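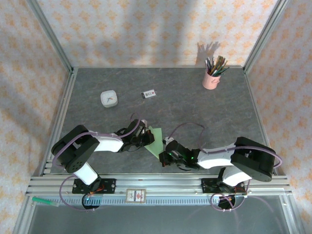

Why do robots find it so hard to fold a piece of paper?

Because paper is thin, floppy and slippery all at once, and a robot's fingers can't feel it the way yours can.

Try it yourself. Put a sheet of paper flat on a table and pick it up using only your thumb and one finger. No sliding it off the edge, that's cheating! You probably pushed it a tiny bit, felt it buckle, and pinched. Your skin told you when to squeeze and you didn't even have to think.

I test grippers (that's the proper word for robot hands) at a workshop in Dresholm, and paper is my favourite test of all. We use two arms, a left one and a right one, with a black gripper on the end of each. One holds the sheet still while the other brings a corner over. Sounds easy, doesn't it? Squeeze too hard and the paper crumples. Squeeze too softly and off it slides.

In May we compared 3 kinds of fingertip. The first was called the Urkau, and it was hard and smooth. It was brilliant at wooden blocks and hopeless at paper. The second, the Rocha, was soft and a bit sticky, like a rubber. It picked up the sheet nicely and then wouldn't let go of it! The third was the Prasivach, which has tiny ridges a bit like your fingerprints. Each fingertip got 300 goes at making one fold. The Prasivach managed 135 good ones, and that was the best score of the lot. I know, that's less than half. You'd be cross if your paper aeroplanes went that badly.

Bernardo Fonseca, who works the controls with me, has a daughter who is 7. She came in and folded a boat while the arms were still getting hold of their first corner. She has asked when they'll be ready to race her. I said not yet.

If you want to know how a gripper feels, put on a pair of thick oven gloves and try folding a sheet of paper in half, corner to corner. Now try it with one eye shut. Tricky, isn't it?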